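About Lulach

Category: Company

Lulach tests machines that are sold, or soon to be sold, for doing chores. Some are meant for the home and some for the shop floor. We run them on ordinary jobs, write down what happened, and give the results to the people who paid for the test. Twice a year we put out a public report that anyone can read for free.

We are a small company. Most of us came from repair work, warehouse work or machine building. We don't make robots and we don't sell them. We don't take a cut from anyone who does.

What we are asked most

The question we get from nearly everyone is whether a machine can do the chores yet. Our answer depends on the chore.

Floors are mostly handled, if the floor is clear. Moving closed boxes of one size from a belt to a pallet is handled too, and has been for a long time. Loading a dishwasher with one family's plates can be done slowly, with someone nearby. Folding a fitted sheet is still poor on every machine we have tried. So is anything that starts with "put all this stuff away."

That last one is where most of our time goes. Putting stuff away sounds like one job, but the machine has to find each thing, decide where to take hold of it, lift it without dropping it or dragging its neighbor along, and set it down in the right place. A person does this while talking on the phone.

How we test

Our main test is called Pimia. It is a picking test. Household items go into a bin, and the arm has to take them out one at a time. A full run is 600 picks. We count a pick as good only if the item leaves the bin, stays in the grip and gets to the drop point. If it falls on the way, it counts as a miss, even when it falls in the right place.

In the last round, the best setup made 590 good picks out of 600 with boxed goods. The same setup made 560 with mixed items. A customer looking at those two numbers may think they are close. On a packing line, 40 misses in a run means a person has to stand there all shift. In a kitchen it means you find things on the floor.

Each run is done 3 times, on the same settings, and we report the worst of the three along with the average. Some makers have asked us to report only the best. We don't do that.

Our second test, Mukine, is for shop-floor chores: sweeping up chips, sorting returned hardware, restocking small parts bins. It is newer and the rules still change between rounds. When a rule changes we say so at the top of the report and we don't compare the new scores with the old ones.

The third, Phí, covers cloth. Towels, shirts, aprons, shop rags. Scores there are low across the board and we expect them to stay low for a while.

What goes in the bin

We buy our test items at regular stores and thrift shops. We want things with odd shapes, soft parts, long handles and surfaces that are hard to grip, as those are what people have at home.

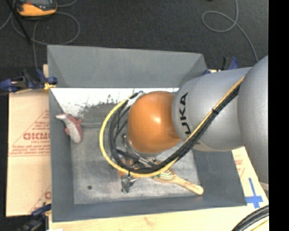 A hairbrush is a good test item. The handle is easy to hold and the head is heavier or lighter depending on the brush, so it may swing when it is lifted from the wrong end. Toys are good too. Fins, tails and ears give a gripper something to catch on, and a pick that looks fine can turn into a drop halfway across. We retire items when they wear out and replace them with something close, and the item list in each report shows the change.

Who we work for

Our customers are mostly small manufacturers, laundries, care homes and mail-order shops that are thinking about buying a machine and want to know what it will do on their own goods. You can send us a box of your products and we will run them. We also test for robot makers, at the same price and under the same rules. A maker can keep a private test private, but can't quote part of it.

If a machine isn't ready for your job, the report will say so and list the picks it missed. Several customers have put off buying after reading one. A few have come back a year later with the same box.

Visits

You are welcome to come and watch a run. Mornings are better, as the long runs start at 8:30. Please write first so we can tell you which test is set up.

Last updated: March
14 shares | 3 comments
Tags: about us, chore robots, testing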